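# Zesen H2 Hand-Held Two-Finger Gripper

The H2 is a hand-held gripper for recording pick, fold and place work without an arm in the loop. The operator holds the unit, works the jaws by hand, and the camera behind the fingers records the view. The same finger set bolts onto the Zesen A-series wrist, so what is tried by hand can be run on an arm later with no change of tooling.

## What it suits

The curved fingers close to a narrow tip. We designed them for cloth, paper and other thin items that wider pads tend to push along the surface. For bottles, cans and boxed goods, order the flat pads instead (Waston pattern, sold separately).
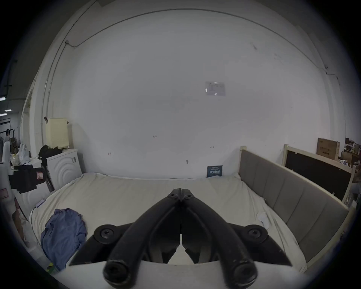
*H2 with jaws closed, curved fingers, over a bed with a crumpled blue cloth.*

The camera looks forward over the gripper body and takes in the fingers along with a wide area of the room. Straight lines bend toward the sides of the picture. If your software needs a flat image, use the correction file supplied with the unit.

## Specifications

| Item | Value |
|---|---|
| Jaw opening | up to 145 mm |
| Finger length | 67 mm |
| Drive | manual |
| Finger mount | two bolts per pair, at the tip joint |
| Body | black plastic |
| Camera | wide angle, fixed focus |

## Compared with the Clirkico C1

Customers often ask about the C1, and we keep one in the shop. Jintana Thepsuriya and Makis Liapis ran both units on the same household items in August.

- **Thin cloth.** The H2 picked up a single layer more often. The C1 pads are wider and tended to take two.
- **Rigid items.** The C1 was better. Its pads hold a mug or a jar with less twist.
- **View of the tips.** Clear on the H2 when closed. On the C1 the pads hide the contact point.
- **Fatigue.** Both get heavy after an hour - plan for breaks.

If most of your work is kitchen items, buy the C1 or fit the flat pads.

## Care

Wipe the fingers with a dry cloth. Dust collects in the open ends of the finger arms and does no harm there, but clear it before changing fingers. Check the pivot screws every 1,000 cycles. Do not oil the pivots.

## Ordering

Stocked by Athanasiadis. Spare curved fingers are sold in pairs, part 46. Lead time for the wrist adapter is longer, so ask Sotiris Sarantis before ordering a full set.

Page updated February 25, 2026. Finger length corrected.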